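Home Working Papers Methods Archive Contact

70 shares 2 comments

4. Where the instructions go

By the time I got to this part of the study I had spent most of a winter asking people a question they found very boring, namely what they did with the booklet. You buy a thing, there's a booklet in the box (sometimes a booklet and a folded sheet and a card in six languages), and then one day you need it. I wanted to know what had happened in between.
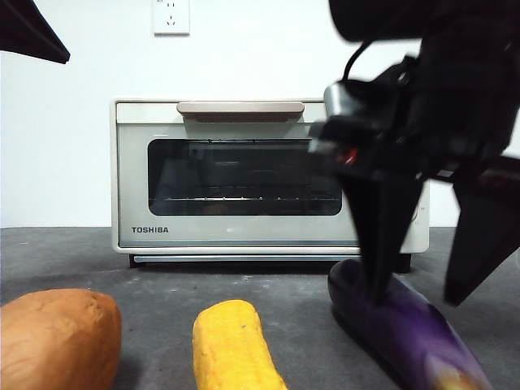
Text and interviews: the Plistero Household Paper Study
Section 4, revised in March

I should say how the visits worked, as Section 3 covers only the mailed survey. The survey went to 190 households in Plistero and Konier. Of those, 70 agreed to a visit, and I did all the visits myself, which is why the notes are so uneven. I asked each household to find me the instructions for one thing they used every week, and I let them choose the thing. Then I sat down and waited, usually with coffee.

4.1 The drawer, the folder and the box

People told me they had a drawer. I had expected that, because I have one too, and mine is awful. What I hadn't expected was how much the drawer was a kind of family archive. The booklets were in there with school photos, spare keys, takeout menus from places that had closed, a warranty for a vacuum cleaner that had left the house years earlier. Several people started looking for the booklet and ended up reading me an old birthday card instead. I didn't mind at all!

The folder people were a different group. They had plastic sleeves, and some had stapled the receipt inside the front cover, and they found the right page fast. But they also told me they hardly ever opened it. One woman in Konier described her folder as "for the next owners," meaning of the house, and she had written notes in the margins for them, including which burner runs hot and how to talk to the boiler.

Then there were 21 households where the booklet had gone out with the cardboard on the first day. I had planned to treat these as missing data, and I'm glad I dropped that plan. These were some of my longest interviews. They had a whole system, only it lived in conversation — you asked your sister, or you called the neighbor who owned the same model, or you pushed buttons until it beeped in a good way.

4.2 What gets written on the thing itself

Figure 1. Countertop toaster oven with the door open; printing on the top panel.
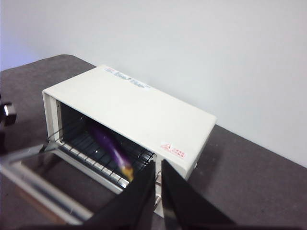 Instructions don't all live in booklets, of course, and once I started asking about the other kind I got much better stories. Makers print words on the outside of things, and owners add their own with tape, marker, nail polish and return-address stickers. The two kinds age very differently. On the oven in Figure 1 the pale blue line toward the back of the top has faded until it's too small and faint for me to read, while the little label at the front right corner still has a red warning triangle I could spot from across a kitchen. When I asked people to tell me from memory what was printed on their own appliances, they did much the same sorting. They remembered a symbol, a color and a corner. The words had gone.

Owners' own labels held up better in memory, even the ones that had peeled off. A family in Konier could all recite the strip of tape on their washing machine, and the tape itself had been gone long enough that the youngest child had never seen it. She recited it too. I've coded this as "inherited text" in the Grarkero scheme, where it sits a bit awkwardly beside recipes and prayers.

4.3 A problem with my own question

By asking for the instructions, I made people feel they ought to have them. I could hear it in the apologies. If I did this again I'd ask them to show me how they use the thing first, and let the paper come up by itself or not come up. The Ban pilot, which I describe in the appendix, tried it that way with a small group, and there was far less apologizing and a lot more talk about grandmothers.

I have left the apologies in the transcripts. They're marked with an A in the margin, and Section 5 comes back to them.

Comments

Reader in Konier: My drawer has the manual for a bread machine I gave away. I can't throw it out and I couldn't tell you why. Will the appendix be posted too?

Reader, no name given: We wrote the wash settings on the wall in pencil and then painted over it. Still know them by heart. Please do one on fuse boxes!

Previous section Next section Back to top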